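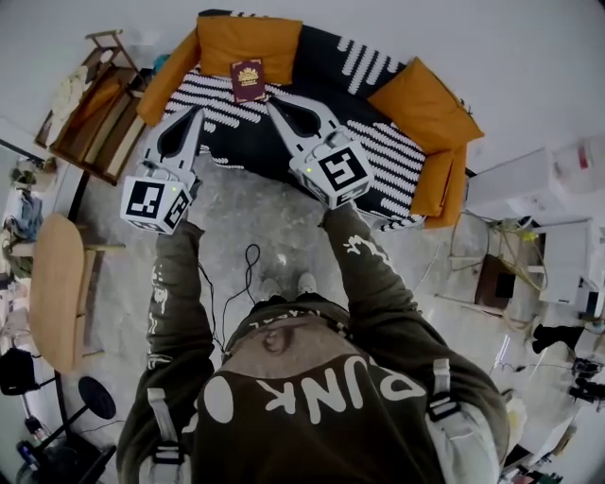 Bastenlow Good Practice Guide for Handheld Gripper Work, spiral bound, 80 pages
Reviewed 2020-08-09

I have been meaning to write this one up for ages, and having lived with the guide since March I feel I can be fair to it. We use a pair of handheld grippers with a backpack to show household jobs to a robot arm, and until now our rules lived on a sheet of paper stuck to a cupboard door (with a good many crossings out, I'm afraid!).

The chapter on markers is the best thing in it. Keep the cubes clean, keep your sleeves clear of them, check the lights on both hands before every take and again after it. I knew all that, more or less, but seeing it set down in plain words has made me much stricter about it. The page on cables is good too - it asks for enough slack to reach forward without a tug, and for someone to look at the floor before you step back.

I was pleased to find six pages on personal papers. Passports, letters and bank cards should be used closed unless the task needs them open, and whoever owns them has to sign for it first. Our old sheet said nothing on that at all, and we have copied the form almost word for word.

Now for the grumbles. The limit of up to 41 minutes in the straps before a rest seems an odd figure, and I couldn't find where it came from. The index is poor. Soft furniture gets one thin paragraph, when a cushion that gives under the fingers is quite a different matter from a table top. The Coppens handbook is far better there, though it runs to 456 pages and weighs about as much as a brick.

I bought mine from Rumo, well packed and quick to come. Four stars, and I'd gladly buy the next edition if they sort out that index.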